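Let the Robot Have the Trays

I have worked mornings in the bakery kitchen at Stamar for long enough that my wrists know what 500 breakfast trays feels like. So when Perrine Boyer told us in July that the tray line was going to two robot arms, I was the loudest person in the break room, and I wasn't cheering.

I'm cheering now! We spent weeks with the simulated version first, arguing over a screen about where the bread should sit and how an arm ought to come at a tray. I loved it. I had never been asked how I do my job before, and suddenly my opinion on reaching for a croissant mattered to a programmer.
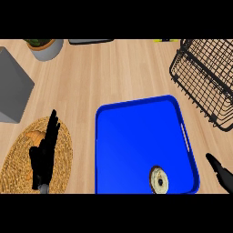
Those arguments changed the kitchen more than the arms have. Kulap Somboon, who has packed trays longer than any of us, turned out to have a whole method in her head that she'd never written down. She now spends her first hour teaching and is paid a higher rate for it. I think that should be the rule everywhere: if a machine learns from your hands, your pay slip should show it.

The worries are real, and I still have a few. Thibault Marty liked the tray line because it was quiet and let him think, and I don't want him pushed out to the counter to smile at people before dawn. Management has promised that no hours will be cut. I'd like it in writing.

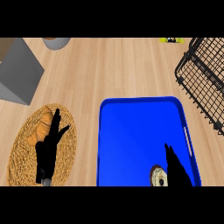

But I keep coming back to what I do with my mornings. I shape dough again. I taste things. At 10 I sit down and drink a coffee while it's hot, and my shoulders don't ache on the bus. Give the arms the reaching and the lifting, and ask the people who did it what they'd like to do next. I've asked for the sourdough.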